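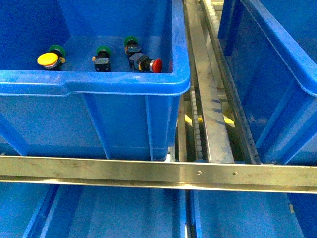 Changing programme after first year: credit transfer and the foundation year

Forum: Applying and Transferring > Engineering and Technology

nbunnag
Posted 25/03/2019

I am in the second term of a mechanical engineering degree at Collville and want to move to electrical and control. The department says it will consider me for direct entry to second year if I have "equivalent learning" in circuit theory and programming. I have neither as a named module. I have Engineering Maths 1, Statics, Materials, Workshop Practice and a ten-credit module called Measurement, which had four weeks of circuits in it.

Questions:
1. Does anyone know how equivalence is judged in practice?
2. If they refuse, is it better to restart in first year at Collville or apply to Prillmont, which advertises a bridging term?
3. Does a restart use up a year of student finance?

Nantana

lauritsen_s
Equivalence is judged on learning outcomes, by whoever runs the receiving module. Titles are ignored. Get the module specification for Measurement and for the circuit theory module you would be skipping, and put the outcomes in two columns. If six out of eight match you have a case. If three match you don't, and you should find out now.

Four weeks of circuits will cover Ohm's law, Kirchhoff, perhaps bridge circuits. It will not cover AC analysis or transients. Second year control assumes both from the start.

plodness
I disagree with doing the comparison yourself. I did that when I moved from civil to electrical and the admissions tutor ignored it, then did her own from the assessed work. What she wanted was the exam paper and my marked script. Ask for copies of your scripts before you ask for anything else, they can be slow to come.

lauritsen_s
Different university, I assume. At Collville the form has a section for it (section C when I filled it in) and will be returned if it is blank.

plodness
Fair enough. Send both then.

ottilie_m
On question 3. In most cases funding is the length of the course plus one year, minus years already studied. A restart uses the plus one. It is not lost, but you then have nothing in reserve if you have to repeat later. Part years normally count as full years, so leaving in the second term does not save anything compared with staying to the end and sitting the exams.

For that reason I would sit the summer exams whatever you decide. 120 credits on a transcript are worth having. 60 are worth very little.

nbunnag
Thank you. I had been told that if I withdrew before Easter the year would not be counted. Is that wrong?

ottilie_m
As far as I know it is wrong. There is an earlier cut-off that affects how much of the fee is charged, and people mix the two up. Ring the funding body and get the answer in writing. Do not rely on me or on the student office.

shota_f
I did the Prillmont bridging term. Some facts, as the website is vague.

It runs in September and is four weeks long, so "term" is generous. Fee was 500 pounds when I did it, not covered by the loan. Content is AC circuits, C programming and a short lab on relay logic and motor starters. Assessed by one written test and a lab book. Pass mark is 50 for each part, no averaging between them.

It gets you into second year at Prillmont only. I asked whether other places accept it and was told they would have to ask the other places.

I passed but found the first half of second year hard going. The C part is not enough if you have never programmed.

lauritsen_s
500 pounds for four weeks and no credits attached is poor value. She could learn AC circuits from the Nakpan problem book in that time. I would restart.

shota_f
A restart costs a year's fees and a year's rent. My rent alone was 149 a week. I can't see how that comes out cheaper than 500.

lauritsen_s
It comes out cheaper if the alternative is failing second year. You said yourself it was hard going.

shota_f
Hard going and I passed it. It is also a year earlier into work. Her decision either way, but the sums should be done properly.

szacharias
I teach on a first year electrical programme (not at either place). A few points.

Maths 1 is the module we look at first. If it included complex numbers and first order differential equations, the circuits gap can be closed over a summer. If it did not, I would advise a restart regardless of what the form says.

Workshop Practice is normally given no weight -- if it included wiring or panel work, say so and attach the log book. I have seen that make up for a missing lab component.

Also ask whether the second year place is confirmed before or after your results. At some places it depends on numbers, and a student who meets every condition can still be told in late August that the year is full.

nbunnag
Maths 1 had complex numbers. Differential equations are in Maths 2, which I am taking now. Workshop Practice was mostly turning and milling, with one afternoon of wiring.

szacharias
Then I would apply for direct entry and finish Maths 2 with as good a mark as you can. Mention the afternoon of wiring in one line and no more.

plodness
And ask for the scripts.

nbunnag
Requested them this morning. The form says up to 20 working days. I will also email Prillmont to ask about the closing date for the bridging course, as it is not on the page.

shota_f
It was the end of June for my year. They want a reference from your current personal tutor with it, so ask for that at the same time.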